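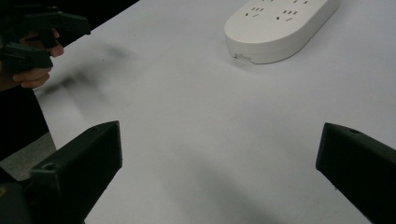 I bought the white table in February, and it has changed how I work more than I expected a table to. The old one was dark brown and so scratched that I had stopped seeing the scratches. Small things vanished on it. I once spent most of a Sunday looking for a washer that was next to my elbow.

The new one is a Pelovgate. The top is matte, and I picked it over the glossy version after Silvia Havlíček let me try hers for an afternoon. Under a lamp, the glossy top throws the light straight back at you. On the matte one you get soft gray shadows and can still see what you're doing.

It marks more easily than the brown one did. Pencil comes off with a damp cloth. Ballpoint does not, or not all the way, and I have a faint blue line near one corner that I've given up on. I tried dish soap, then rubbing alcohol, then left it alone. Black rubber feet leave smudges if you drag anything, so now I lift.

My other rule is that the table gets cleared at the end of the day. Everything goes back on the shelf or into one of the 4 Bralum drawers under the window. I don't sort it very well. One drawer is tape and string, one is screws, and the other two are whatever was left over. Clearing takes me maybe as long as a cup of coffee, and the next morning I can sit down and start.

Fikri Hutapea asked why I didn't just put a white sheet over the old table. I did try that for a week. It slid, and it bunched up under my arms, and anything with a point went through it.

If you're shopping for one, measure your door first. Mine came through with the legs off and just barely. The legs went back on with the wrench that came in the box, and I've had to tighten one of them again. I still need to find a chair that's the right height for it.

Filed under: Home, Workspace | Apr 20, 2022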